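I've been selling the Undura bottle sleeve for a while now, and the question I get most is still "will it fit my bottle?" So let's start there! If it's a plain plastic drink bottle with a screw cap, the kind you grab at any gas station, you're almost certainly fine (the knit stretches more than you'd think).

Check the neck first. I like a ribbed cap and a smooth shoulder, so the sleeve slides down over the label without snagging.

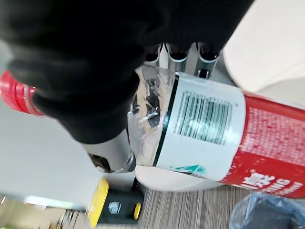

## Undura sleeve, the details

- **Height:** 9 inches, unstretched
- **Weight:** 55 grams
- **Colors:** Parisi blue or oatmeal
- **Price:** $48 for a set of four

Wash it cold and dry it flat – I put mine in the dryer once and it came out sized for a doll. You've got 90 days to send a set back, and I pay the postage.

The green ones are sold out until September, sorry! Email me and I'll put you on the list.

Lucrezia Rizzi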